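Words That Traveled: Loanwords and How They Settle In
Handout for Week 4, Introduction to Word History

May 2026 – by Corina Costache
8 min read

Last week we ended on the idea that a language is never sealed. This week is my favorite of the whole course, so forgive me if the handout runs long!

A loanword is a word taken from one language into another. The term is a bit silly when you think about it. A loan gets paid back, and English has shown no sign of returning "ketchup," "shampoo," or "tea." Still, the name has stuck and we will use it.

1. Why borrow at all?

The easy answer is need. A new food or animal arrives, and its name comes along with it. "Tomato" and "chocolate" both go back to Nahuatl by way of Spanish, "kangaroo" comes from Guugu Yimithirr, and "yogurt" is Turkish.

Need doesn't explain everything, though. English had perfectly good words for farm animals before the Normans came, and it kept them: cow, sheep, swine. It also took beef, mutton, and pork from French. You have probably heard the tidy story that the English raised the animals and the French ate them. There is something to it, but for a long time both sets of words were used for both things, and the clean split came centuries later. Read Irfan Sopacua's chapter with that in mind and look at the dates of his quotations.

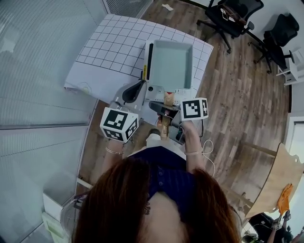
The other big motive is prestige. People borrow from whoever seems stylish, learned, or powerful at the time. That's how we get "ballet" and "cuisine" from French, "piano" and "opera" from Italian, and a huge pile of Latin and Greek in medicine and law.

2. What happens to the sounds

This is the part I could talk about all day. A borrowed word has to be said by people whose mouths are trained on something else, so it gets bent into shape. Japanese does not generally put several consonants in a row, so English "strike" becomes "sutoraiku" – one syllable in English, and five beats in Japanese. Hawaiian, with its small set of consonants, turned "Merry Christmas" into "Mele Kalikimaka," and every single change in there is regular. Try working it out before class. It's a joy when it clicks.

English does the same thing to everyone else. We dropped the "p" sound at the start of "psychology" and the "t" at the start of "tsunami" (some speakers keep the second one, and we'll do a show of hands).

3. What happens to the meaning

Meanings usually narrow on the way in. "Salsa" is just "sauce" in Spanish. "Chai" is simply "tea" in Hindi, which is why "chai tea" makes some people grind their teeth. In German, "Handy" means a cell phone, and it looks English but was put together by German speakers. Words like that are called pseudo-loans, and they deserve a week of their own.

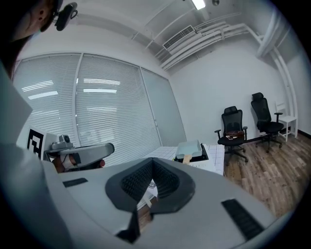
Fig. 2. Gray gripper with its V-shaped jaw; a bit of white paper shows past the fingers.

There is also the calque, where the parts are translated and the sounds are left behind. "Skyscraper" is "gratte-ciel" in French and "rascacielos" in Spanish. "Loanword" is itself a calque, from German "Lehnwort," while "calque" is a loanword from French. I have waited three weeks to tell you that.

4. Grammar comes too, sometimes

Does a borrowed noun keep its old plural? We say "phenomena" but "museums." "Octopuses" is fine. "Octopi" uses a Latin ending on a Greek word, and I promise not to take points off for it. Gender is another puzzle: when German borrows a noun, speakers have to settle on der, die, or das, and they don't always agree.

For next time

Read pages 80 to 94 in the course reader (Sopacua on French and English).
Skim Tariq Siddiqui's word list. It has 46 entries; pick two and trace each one back as far as you can.
Write down one loanword you use at home that isn't in the dictionary. Family words count!

Ognjen Živković is leading the Thursday-group discussion questions again, so send him anything on Slavic borrowings – he'll be delighted. Terms to know: loanword, calque, pseudo-loan, narrowing, adaptation.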